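Bernmont Lakeside Cabins and Guest Lodge
Frequently Asked Questions

Hello, and thank you for thinking of us for your time away! We get a lot of the same questions over the phone and by email, and we love answering them, but we know that plenty of folks would like to plan their trip at ten o'clock at night when our office is closed. So we've gathered up the ones we hear most. If yours isn't on the page, please do call or write, and we'll get back to you as soon as we can.

Last updated Nov 13, 2024

Where are you, exactly?

We're on the east shore of Vuko Lake, at the end of Mnguni Road. Please follow the brown signs once you leave the highway. Some phone maps will try to send you down the old logging road on the north side, and while it's a very pretty drive, it ends at a locked gate and there isn't a good spot to turn a trailer. If you pass the feed store with the green roof, you're on the right track, and our driveway is the second one after the bridge.

What time is check-in and check-out?

Check-in starts at 3 in the afternoon and check-out is by 11 in the morning. We know that can feel early when you've got children to dress and a cooler to pack, but our cleaning crew needs every bit of those four hours to get the cabins ready for the next family. If you arrive ahead of time you're more than welcome to park by the lodge, use the restrooms, and walk down to the water. The porch has rocking chairs, and there is usually a pot of coffee on in the lobby.

What if we get in late?

Please don't worry, and please don't rush on those curves! Just let us know before the office closes at 8. We'll leave your key in the lockbox beside the lodge door and email you the code, along with a little map showing which cabin is yours. The path lights stay on all night.

How big are the cabins?

We have 6 cabins on the lake side and they come in two sizes. The smaller ones have one bedroom with a queen bed and a pull-out sofa in the living room, and are very comfortable for a couple or a small family. The larger ones have two bedrooms and a sleeping loft. The loft ladder is steep, so we ask that the very little ones sleep downstairs. The lodge itself has guest rooms upstairs as well, each with its own bath, and those are a nice choice if you'd just as soon not cook.

What's in the kitchen?

Every cabin has a full-size refrigerator, a stove, a microwave, a drip coffee maker, pots and pans, dishes, and silverware. We supply dish soap, a fresh sponge, two dish towels, and a starter roll of paper towels. You'll want to bring coffee filters (the basket kind), spices, foil, and anything special you like to cook with. Guests have asked us to mention that the knives are ordinary kitchen knives, so if you plan on cleaning fish, bring your own fillet knife and use the cleaning station by the dock instead of the kitchen sink. We'd be so grateful.

Do you provide linens and towels?

Yes, we do. Beds are made up when you arrive and there's a bath towel for each guest. Beach towels are the one thing we don't have, and the bath towels really do need to stay in the cabin. Extra blankets are in the hall closet, and in the fall you may be glad of them.

Is there Wi-Fi? Will my phone work?

There's free Wi-Fi in the lodge, and it reaches the cabins closest to it pretty well. The far ones get a weaker signal that's fine for checking email but not much fun for watching a movie. Cell service depends on your carrier and, as far as we can tell, on the weather. The end of the dock is the best spot, and you may find yourself standing out there with other guests doing the very same thing.

May I bring my dog?

We love dogs, and we set aside three of the cabins for guests who bring them. The fee is $32 per stay, for up to two dogs, and it goes toward the extra cleaning. Please keep them leashed outside the cabin, pick up after them, and don't leave them alone indoors if they're barkers. We aren't able to have pets in the lodge rooms, as some of our returning guests have allergies. Service animals are of course welcome everywhere at no charge.

Can we swim in the lake?

You sure can, from Memorial Day until the water gets too cold for you. There's a roped swimming area with a sandy bottom beside the dock. We don't have a lifeguard, so children need a grown-up with them at all times. Life jackets in all sizes hang in the boathouse and you may borrow them without asking.

What about boats and fishing?

Canoes and rowboats are free for guests, first come, first served. Please have them back on the racks by dusk. If you bring your own boat, there's a public ramp a short way down the road, and we have a few slips that can be reserved when you book. Anyone who's old enough to need a state fishing license will have to get one before casting a line. We don't sell them at the office, but you can buy one online. Bait is in the little refrigerator at the camp store, next to the ice cream — separate shelves, we promise.

Do you serve meals?

Breakfast is included with the lodge rooms, and cabin guests can join in for a small charge if they put their names down the evening before. It's biscuits, eggs, fruit, and whatever muffins came out of the oven that morning. We don't serve lunch or supper. The Sustard Diner in town is a favorite of ours for pie and a hot plate, and there's a good grocery next door to it.

Can we have a campfire?

Yes, in the fire rings only. Each cabin has one, and there's a big one by the lodge where guests tend to gather after supper. Firewood is sold by the bundle at the camp store. Please don't bring wood from home, even if it's nice and dry, because it can carry insects that harm our trees. When the county calls a burn ban we have to follow it, and we'll post a note on the store door.

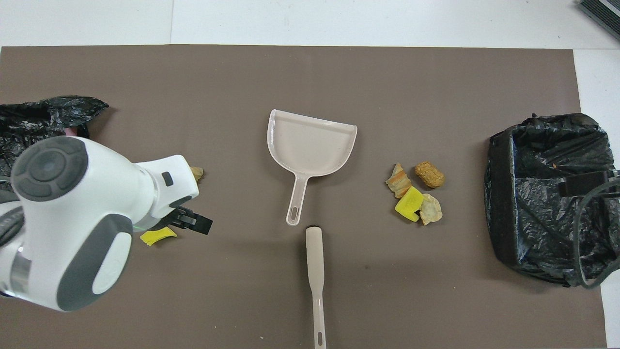 Quiet hours begin at 10 at night, and that goes for the big fire ring too. Guitars are lovely before then! After that, sound carries a long way over the water and we have guests who get up at dawn to fish.

Is there anything to do if it rains?

Plenty, we think. The lodge has a reading room with a lending shelf, jigsaw puzzles, board games, and a ping-pong table on the enclosed porch. If you find a puzzle half done on the table, feel free to add to it, but please leave it out for whoever started it. There's also a small museum in town that's open most afternoons.

Are you open in the winter?

The lodge rooms are open all year. The cabins close after the last weekend in November, when we drain the water lines, and they open up again in the spring once the hard freezes are behind us. Winter is very quiet up here, and rates are lower. The road is plowed, though we do suggest good tires.

How do I make a reservation, and what if I have to cancel?

You can book on our website or by phone. We take a deposit of one night's stay and the rest is due when you arrive. If you cancel at least two weeks ahead, we'll return the whole deposit. Closer than that, we'll gladly move it to another date within the year. For family reunions and church groups that would like to take all of the cabins together, please call us instead of booking online so that we can hold them as a block. The group rate is $884 a night in the off season, plus tax.

Is the property accessible?

One lakeside cabin and one ground-floor room in the lodge have ramps, wide doors, and roll-in showers. The path to the dock is paved, but it has a slope near the bottom that some guests have found tiring. Tell us what you need when you book and we'll talk it over with you.

I left something behind. Can you send it?

We'd be happy to. Call the office with your cabin number and a description, and we'll have a look through the lost and found basket. You pay the postage and we'll do the packing. Phone chargers and stuffed animals are what we find most, and we hold on to everything until the end of the season.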